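4.2 What people keep in the second drawer

The literature on household storage has long treated the drawer as a solved problem. A drawer opens, something goes in, the drawer closes, and the sociologist moves on to the kitchen table, where people at least talk to one another. Cherkaoui's early essay on hallway furniture gave drawers a single footnote, and that footnote was mostly about hinges.

Our own interest began with an error in the pilot questionnaire. Respondents in Nanitgate were asked to name the place in the home where they would look first for a spare key. A printing fault dropped the word "key", so that the first batch of households told us where they would look for a spare. The replies were so confident that we kept the question. Batteries, buttons, fuses and one spare grandmother's address book were all said to live in "the drawer", always with the definite article, as though the whole town shared one.

The full survey reached 309 households across Nanitgate and Lellholm and produced 2763 item records, each consisting of an object, its stated purpose and the respondent's estimate of when it was last used. We excluded cutlery, which has its own journals. Of the items recorded, 1047 were placed by their owners in the category "might be needed". This category was not on the form. Respondents wrote it in the margin, in some cases with underlining, and Tazi's coding scheme was revised to take it in. 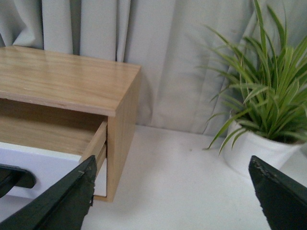

Figure 3. Partly open drawer in a low wooden cabinet.

The category behaves oddly. Items in it are seldom used, but they are defended with more energy than items used daily. A Lellholm respondent surrendered a working torch to our sorting exercise without a murmur and then argued for most of an afternoon over a plug adaptor that fitted nothing in the house. When pressed, she said that it had fitted something once. We coded this as "historical utility", a term that got past two rounds of internal review only because the reviewers were tired.

Position matters too. In units with more than one drawer, the top one tends to be kept for things the household is willing to explain to visitors. Takell's model of domestic sorting predicts that doubtful objects should sink to the lowest drawer over time, rather like silt. We found instead that they settle in the second and stay there. Bottom drawers require bending, and our respondents, whatever their feelings about plug adaptors, were not prepared to bend for them. Where a household had only a single drawer, both functions were combined, and interviews took longer.

A small group of nine households reported having no such drawer at all. Follow-up visits in August found that four of them had a tin, three had a bowl, and one had a cupboard that the family referred to as "the drawer". The remaining household declined the visit. We make no claim about what this means, though Naima Tazi has asked that her views be noted, and they are set out in the appendix.

Differences between the two towns were slight. Lellholm respondents were a little more likely to label things and a good deal less likely to believe the labels. We return to this in section 5, where the matter of string is also dealt with.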